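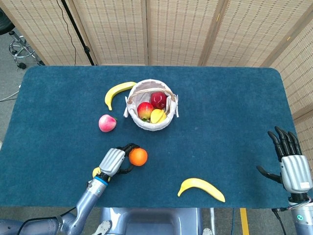
*Fruit basket, teal table. Two apples and a mango-like one in, orange still out.*

June, 4:40 pm. Freezer oatmeal cups, batch 3

Same base as batch 2 but with less milk. The last lot came out of the tin fine and then slumped when reheated, and the middles tasted like wet cardboard.

Per tin of 12:

- 234 g rolled oats (the Hepburn ones, medium cut)
- 2 eggs
- 300 ml milk, down from 360
- 100 g grated carrot, squeezed out in a towel
- 1 tsp cinnamon, pinch of salt
- 10 g baking powder

Mixed wet into dry and let it stand while the oven came up to 350 F. Batter was thick enough to hold a spoon for a second or two. Greased the Ellent tin with butter this time. The spray left a sticky film in the corners that took two washes to get off.

Checked at 20 min, still soft in the center. Out at 26. Edges brown, tops dry, a little sunk in the two back cups. That oven runs hot at the back, so turn the tin at the halfway mark next time. I forgot.

Cooled on the rack for about 15 min before taking them out. All 12 released, one tore at the bottom. Ate that one. Carrot comes through more than expected, cinnamon hardly at all. Go to 1 1/2 tsp.

Reheat test from the fridge: 40 seconds in the microwave, held its shape. 60 seconds is too long and the edge goes chewy. Still need to do it from frozen. Six are in the freezer in a Tistuda bag, labeled B3, top drawer. Please leave them until I've done the test. The other five are in the fridge and can be eaten.

Cost is fine. Oats are most of it.

To sort out for batch 4:

- mashed banana for half the milk? Sweeter, no sugar needed, but may go gray
- try the mini tin for the under-threes, start checking at 12 min
- card for the Lelum folder still has the old milk amount, change it before anyone prints it
- more parchment, down to the last few sheets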